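Home Papers Code Data Contact

4.2 Two fingertips, one simulated wrist view 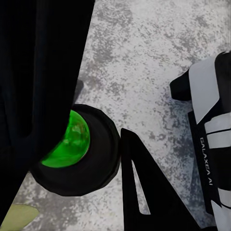
Figure 3. Simulated wrist view during the fingertip comparison. A black disc with a green dome sits between the two fingers, and the right finger has a wedge-shaped slot.

So by this point I had a controller I trusted and a long list of complaints about everything bolted to the end of the arm. Section 4.1 covered the controller. Now I get to the part I enjoyed a lot more, which was swapping fingertips and watching what that did to the numbers (and to my opinions, which did not hold up very well).

I compared two fingertip shapes. The first is the slotted wedge, the one on the right in Figure 3, and I ran it as a pair with a matching finger on the other side. The second is a plain flat pad that Bautista Daza modeled for an earlier project, which we call the Golow pad after the folder it lived in. Both went through the same controller, the same closing speed and the same set of objects, 600 grasp attempts in all, split evenly between the two shapes. I didn't retune anything when I changed fingertips. Rajkumari Sisodia argued that this was unfair to the flat pad, and she has a point, so I come back to it in Section 5.

I went in thinking the flat pad would win on anything round with a thick rim. More contact area, more friction, done! It lost, and the gap was bigger than I can blame on luck. Of the 300 attempts per shape, the wedge kept hold of the object through the lift 231 times and the flat pad 177 times. Most of the flat pad's failures look the same when you play them back: the pad meets the rim a little high, the object tips, and the controller reads the drop in force as a finished grasp and starts lifting anyway. The wedge tips objects too, just less often, and when it does they tend to roll back into the gap between the fingers.

One thing I should be careful about is the collision mesh. Our disc is a low-polygon model, and you can see the facets along its rim in the figure. A finger that lands on a flat facet gets a nicer contact than it would on a truly round edge. Zuzana Tóth reran a small batch with a finer mesh and the order of the two shapes stayed the same, but both scores dropped, and the runs took so long that we went back to the coarse mesh for the rest of the study. Please read the absolute numbers with that in mind.

Then there's the camera. In a close wrist view like this one the left finger covers a big chunk of the picture, including the left side of the green dome. Our pose estimator (the Clona one, same weights as in Section 3) does not love that. With the camera in its default spot it lost the object during closing far too often, so I tried it rotated 180 degrees about the wrist axis, half expecting nothing. The estimate held on longer for both fingertips, though it got worse during the approach, where the arm housing started eating into the view instead. Paweena Chaiyaporn suggested switching between two cameras partway through the motion. We haven't done that yet, and I'd want to see what it does to the controller before I recommend it.

The slot helps a little here as well. You can see floor through it, and I wondered if those few extra pixels were confusing the segmentation, so Přemysl Čierny filled the slot in and we ran the vision part again. The masks came out slightly worse with the slot filled. I don't have a good explanation, and I'd rather leave it open than make one up.

For the bench trials at Brendport I kept the wedge and the rotated camera. The flat pad comes back in Section 5, with its own tuning this time.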